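Packing tips for a trip, and which ones I'd skip

Rolling your clothes does not save the space people claim. I tried it before a week in Lindon and the bag closed exactly as badly as when I folded. What did help was taking two shirts out. 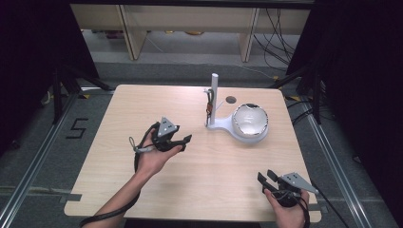 Both hands over the table, a black gripper in each.

Vacuum bags are another one I doubt. They shrink the pile, sure, but the weight stays, and good luck finding a vacuum at a guesthouse in Walano. A plain zip bag, pressed flat with your knee, gets you most of the way.

Wash out travel bottles the day you get home. Old shampoo goes sour and the caps stick.

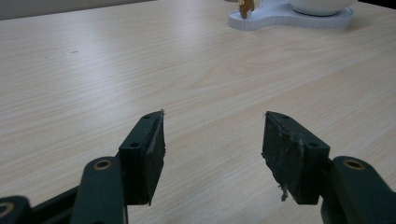
Light wood grain on the tabletop.

Skip the $14 luggage scale too. Stand on the bathroom one with the bag, then without.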